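How to Set Up a Kids Profile and Plan a Month of Family Movies

January 16, 2024

Most streaming apps now have a separate area for children, and it takes a few minutes to set up properly. These steps are written for Plellora, but Follo uses nearly the same menus under slightly different names.

What you need

An active account, the account password and a TV, phone or laptop. Use a laptop if you have one. The TV app leaves out some of the rating settings.

Step 1. Create the profile

Sign in, open Profiles and choose Add Profile. Type a name, then turn on the Kids switch before you save. If you save first, the profile is made as a standard one and you have to delete it and start over.

Step 2. Set the rating limit

Go to Account, then Viewing Limits, and pick the profile you just made. Choose the highest rating you want to allow. For a mixed group, set it for the youngest child and keep a second profile for the older ones. The kids catalog on Plellora has 1,656 titles with no limit set, and far fewer at the lowest level.

Step 3. Block single titles

Under the rating limit there is a box marked Hidden Titles. Start typing and pick from the list. Series are hidden as a whole - you can't hide one episode.

Step 4. Lock the other profiles

Add a PIN to each adult profile. Kids find the profile switcher fast.

Step 5. Make the month's list

Pick eight movies, two for each weekend. Check the running time on each one. Anything up to 78 minutes works on a school night, and longer ones can wait for the weekend. Write the list down where everyone can see it and leave a gap next to each title for votes.

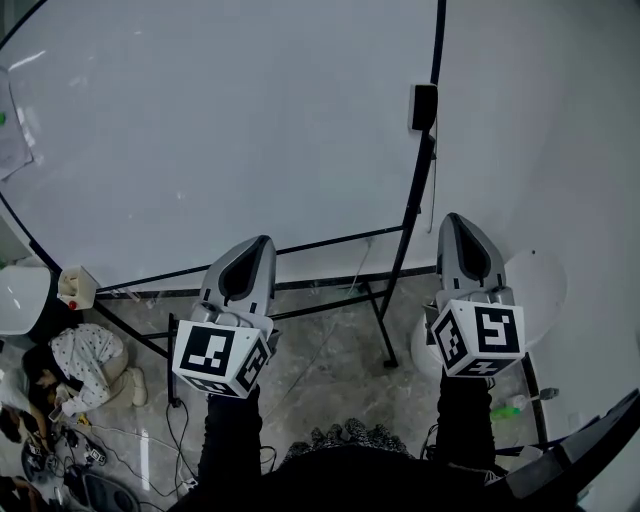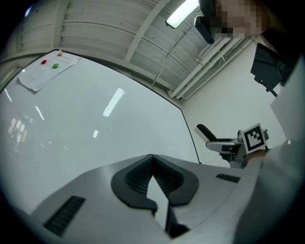 Can I download movies to a kids profile?

Downloads work on phones and tablets, and each one counts toward the limit for the whole account. Turn them on under App Settings while the kids profile is open.

Step 6. Check what is leaving

Titles drop off at the end of January, and the kids section doesn't always show the date. Open the movie's page from an adult profile and look under the description. Move anything that is leaving to the top of your list.

Step 7. Turn off autoplay

Autoplay is set for each profile. Open Playback, clear both boxes and save. On older Ebihara TVs you may need to sign out and back in before the change shows up.

If the profile doesn't appear on your TV

Close the app fully and open it again. If it is still missing, check that the TV is signed in to the same account, then update the app from the TV's own store.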